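Chapter 10
Rooms, Light and Stored Goods

Noemi Amato and Ingvar Kirkegaard

Learning outcomes

After completing this chapter you should be able to:
– classify the contents of a room as fixed, loose or soft
– identify the main light sources in an interior
– explain how glare affects the perceived colour of a surface.

10.1 Contents of a room

An inventory begins with the contents of the room as found. Fixed contents are attached to the building and include wall-mounted shelves. Loose contents, such as boxes and free-standing shelving, can be shifted without tools. Soft contents include cushions, curtains and plush toys. Long-pile items are recorded separately because the fur holds dust, and their colour is noted in plain terms (lavender-blue, grey, white).

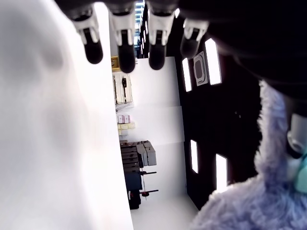
10.2 Light in the room

White walls and pale floors return much of the light that reaches them. A dark shelving unit returns little, and the goods stored in it are harder to identify from across the room. Light strips set in a black panel present a further difficulty – the contrast between strip and panel can hide small items nearby.

Glare occurs when one part of the field of view is far brighter than the rest. Detail in the bright part is lost, and a halo spreads over the adjoining surface. Recorded colours should be taken well away from the halo.
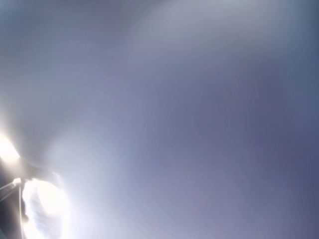 Figure 10.2 Glare at the left of a smooth blue-grey surface. The tone deepens towards the right.

The Hasside inventory, compiled by Birdie Haddad, lists 669 items in 34 rooms and is used for the worked problems in this chapter. Colour terms follow the Bisgaard schedule, reproduced on page 80.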